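### 3.2 Listening sessions and the problem of the chorus

Our second study asked whether listeners can tell a chorus written to be sung back by a crowd from one that merely hopes to be. Ronlow, a small label with a generous attitude toward unreleased demos, lent us 200 tracks. Peter Machala cut each one down to its first chorus, a job he describes as having cured him of humming.

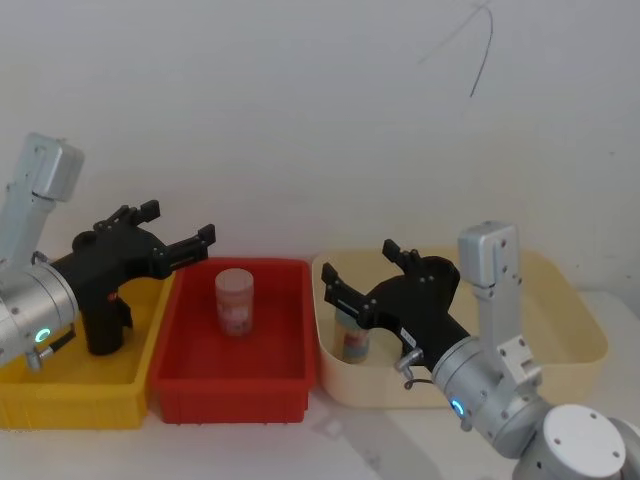
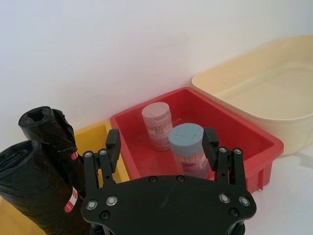
**Figure 4.** Open plastic containers on a tabletop against a plain white wall, in two views.

Listeners heard the clips through headphones and marked, on a seven-point scale, how much they wanted to join in. We collected 1128 ratings. Of these, 910 survived our checks; the rest came from people who gave every clip the same score, including one who gave a perfect seven to the test tone.

The results flatter no one in the business. Tempo, which Pillay's handbook for new songwriters treats as close to holy, explained very little. Word count did much better. Choruses built on a single repeated line scored well even when the line made no sense, and the highest-rated clip in the set, by the duo Grostutus, consists of the word "Ivstead" and a handclap. Fengying Xie, who coded the lyrics, filed it under "place name (?)" and we have let the question mark stand.

Songs about going out scored higher than songs about staying in – a gap that shrank once we dropped the clips with audible cheering mixed into the demo. Several bands seem to have supplied their own crowd in advance. We kept these clips for the loudness analysis in Section 3.3 but left them out of the model reported here, as listeners may have been joining in with the cheering and ignoring the song.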